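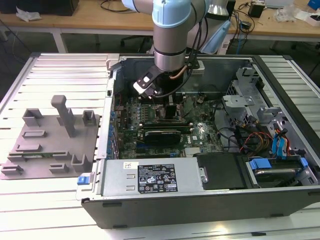 Figure 1. Disassembly cell, arm over the open Dell tower.

Vekside Component Recovery Project
Progress report to the Britance Fund, 27 May 2024

1. Status

Work package 3 (removal and sorting of parts from desktop computers) is behind plan. The cell was stopped in March after a fault in the gripping sequence and ran at reduced speed until the changes in section 3 were in place. Spending is within budget. No one was hurt.

Up to the stop, the cell had logged 2,179 grip cycles. The log for the current setup stands at 533. The delay affects milestone 3 only; the sorting software from Plerach was delivered on schedule and has passed its acceptance test.

2. The fault

During a move out of the case, the gripper reported that it was holding a part when the fingers had closed on nothing. The arm carried on to the fixture plate, ran the placing motion, and returned for the next part. The dropped part, a memory module, was under the fingers on the way back down. The arm pressed it against the board until the force limit tripped and the protective stop engaged. The module and the board were scrapped.

The stop worked as designed. The false report did not come from the arm. The controller was reading the commanded finger width in place of the measured one, so any close command counted as a successful grip. This had been the case since the Mikuš software update was installed, and our check after that update tested motion only. A review of the logs found 116 cycles in which the measured width did not match a held part.

A second problem came up during the review. The loop of cable at the wrist can come close to the case wall when the gripper is tilted toward the rear of the chassis. We found no damage to the cable, but the tilt is now limited in software.

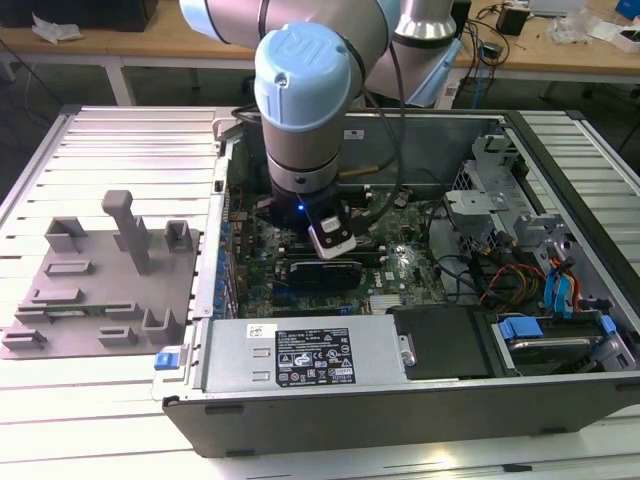
3. Corrective action

The grip check now uses measured width, and the arm will not leave the case unless the value is within the range set for that part. A failed check holds the arm in place and calls the operator — it does not retry. Speed inside the case has been cut and the force limit lowered. Every software update is now followed by a grip test with and without a part.

Processors are handled as a separate class, with their own width range and a slower approach to the holder.

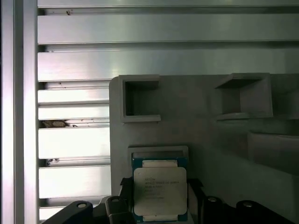
Figure 3. Intel Xeon processor between the gripper fingers, fixture plate behind.

4. Open items

The lower force limit causes false stops on tight connectors. We are collecting force readings by connector type and will set separate limits from them. Until then an operator stays at the cell during all runs.

We request that the due date for milestone 3 be moved by one reporting period. No added funds are requested. The revised schedule and the full fault log are attached as Annex A and Annex B.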